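March 9, 2025

Notebook, wax and dip-coating bench. Entry continues from the page with the shellac stains, sorry for the stains.

Back to the fruit coating work after the pause. Cuiping asked me to write more fully this time, as in my last entries she could not find which batch of wax I used, and she is right. So I write everything, even the small things.

What we want to know is still the same. If we coat citrus with the beeswax and shellac mix at home-kitchen scale, how much weight does the fruit lose on the shelf compared with bare fruit, and does it taste of anything after a week. The taste question matters more to me than it does to Cuiping. In the autumn trial the coated clementines lost less weight but two of us said they were a little like old wine, and I did not write down who said it and for which fruit. This is the kind of thing I want to avoid now.

Materials

Oranges from the Grarar market, unwaxed according to the seller. I am not completely sure I believe him. I washed one in warm water and rubbed it hard with a white paper towel and nothing came off, but a very thin wax would perhaps not show in this way. Colm Ó Dálaigh says to scrape with a fingernail and look under the nail. I did it and saw nothing there either.

Beeswax: the pellets from Kirix, open bag, the one closed with the green clip. There is also an unopened bag at the back of the cupboard. Please do not open it before the green clip one is finished.

Shellac: flakes, dewaxed, dissolved in food alcohol two days before use. The solution was clear at the top and a bit cloudy at the bottom. I used only the top part. The rest is in the small jar with my initials, and it can be thrown away if somebody needs the jar.

Balance: the Rudd, with the 400 g limit. The larger balance reads only to the gram and for weight loss it is no use to us. One orange was too heavy together with the glass dish, so I changed to the thin plastic dish for all the fruit and tared again. I repeat this here for Cuiping: all weights from today are with the plastic dish, also the ones I had already done with the glass. I did these again.

Groups

Seven oranges coated, seven bare. I would have liked more, but the shelf in the cool cabinet does not take more if the fruit should not touch. Touching is a real problem. In the autumn the two that went moldy were neighbors, and we lost both readings.

Each fruit has a number on a small paper tag that stands beside it, not on the skin. A sticker would cover part of the surface, and the skin under the sticker does not lose water in the same way. I had stickers in the first trial and I think the data from then are a bit too good for this reason.

I mixed the numbers before I chose the groups. I wrote them on paper, folded the papers and took them out of a cup. It is an old method but I trust it more than my own hand, which always goes to the nicest fruit first.

Coating

The first attempt was a failure. I melted the wax in the water bath and then added the shellac solution too quickly. It went to lumps immediately. The alcohol boils at a temperature not so far above the melting point of the wax, and I think I drove off a lot of it in the first minute, so the shellac had no reason to stay in solution. The smell was strong. I opened the window and waited before doing anything else near the hot plate.

Second attempt: wax emulsion made first, with hot water and the emulsifier, stirred until it looked like thin milk. Then cooled until I could hold the beaker comfortably, and only then the shellac solution, a few drops each time, stirring always. This worked. It took a long time and my arm was tired, and next time I would like to have the magnetic stirrer back from the other bench.

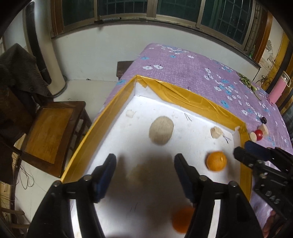

I tried two ways to put the coating on. Dipping gives a thick layer and a big drop which collects at the lower end and dries there like a small nipple. It is not nice to look at, and I believe it falsifies the weight at the start, as the drop loses its own water in the first day. Brushing with the soft brush gives a thinner layer but one sees the lines of the brush, and around the stem it is difficult to get everywhere. In the end I dipped and then wiped once with a folded piece of cotton cloth, turning the fruit in the hand. The layer is even enough. I did all the coated fruit in this way. The two trial fruits, one dipped and one brushed, are not part of the experiment and I ate one of them in the afternoon (peeled).

For the stem end I put one more touch with the brush. Most of the water leaves there, or this is what Colm always says. I have not seen a number for it. It could be a small experiment on its own: coat only the stem end and leave the rest bare. I note it for May, when the student comes and will need something clear to begin with.

Drying

On the wire rack, with the fan on the lowest step. I turned the fruit one time so that the marks from the wire do not stay always in the same place. They stay anyway. At the contact points the coating is thinner, with small dull lines. I do not see how to avoid this completely. Cuiping suggested pins, three pins in a cork sheet, with the fruit sitting on top, so only three points touch. I like this idea, and we have cork from the old notice board. The pins must have round heads or they will go into the skin.

The bare fruit went through the same steps without coating. They were dipped in water with the same amount of alcohol, wiped with a clean cloth of the same kind, dried on a second rack with the same fan. In the autumn we did not do this, and somebody could say that the difference came from the washing. Now nobody can say so.

Weighing

Start weights are in the table in the blue folder, first sheet. I weighed each fruit two times, going through all of them in order and then again from the last to the first. The two readings agree well, except for number 7, where the second reading was clearly lower. I weighed it a third time and it agreed with the second. I suppose that I wrote the first one wrong. All the three are in the table, and I did not cross out anything.

The Rudd drifts a little when it is just switched on. I left it on for a while before the first reading and checked with the 100 g weight at the start, in the middle and at the end. All good. Please, if you use the balance in the evening, leave it switched on until this trial is over.

Storage

Cool cabinet, second shelf. The logger from Cedo is at the back left. It writes temperature and humidity, and I set it to begin before the fruit went in so that we see how the door opening disturbs it. The humidity needs a long time to come back, longer than I thought. I would ask everyone not to keep lunch in this cabinet for now. There was a yogurt. I moved it to the normal refrigerator and I hope the owner finds it.

I did not put any other kind of fruit in the cabinet. Apples, bananas and kiwis should stay in the kitchen. Citrus gives off little ethylene itself but it can react to what comes from the others, and the color of the stem button changes first. We had a discussion about whether this matters for weight loss in such a short time. Cuiping thinks no, I think probably no, but to keep the cabinet clean costs us nothing.

Taste

The plan is the same as we said at the table. Peel, separate the segments, put them in the small white cups with a code on the bottom. The person who tastes should not see the fruit before it is peeled, as the coated ones shine and everybody would know. Colm will prepare the cups and I will taste, with Cuiping and one more person if we find one. For the score sheet I propose to take away the word "fermented" and write "alcohol or wine smell" in its place. Last time people understood "fermented" in very different ways, and one person thought of cheese.

I am still worried about how thick the layer is. If it closes the skin too well the fruit cannot breathe enough, and then comes the wine taste. The weight will look beautiful and the orange will be bad. I would accept a higher weight loss for a normal taste. We did not agree on how much higher, and we should, before we see the results and not after.

Things not clear to me

How much coating is really on each fruit. The weight before and after dipping should say it, but the fruit also takes some water into the little holes of the peel and loses it again on the rack. I have the values, and nearly all of them are positive, but one bare orange also gained after its water bath, so the numbers mean little. Maybe with a glass ball of the same size we could measure it properly.

If the emulsion can be kept. I put the rest in a closed bottle in the normal refrigerator, with the label "wax/shellac second attempt". It should be looked at in some days for separation. Do not shake it before looking.

If the cloth takes away different amounts when it is already full of emulsion. I used the same cloth for all coated fruit, in the order which is written on the sheet, so if there is an effect we could see it as a trend with the order.

To do

Ask for the magnetic stirrer.
Cut the cork, buy pins with round heads.
Second weighing, same order, same dish.
Write to Grarar for a second box from the same grower, if they know who it is.
Order emulsifier, the jar has enough for one more batch and not for two.
Clean the beaker from the first attempt. It is standing in alcohol under the hood, covered, and it is mine to clean, please leave it.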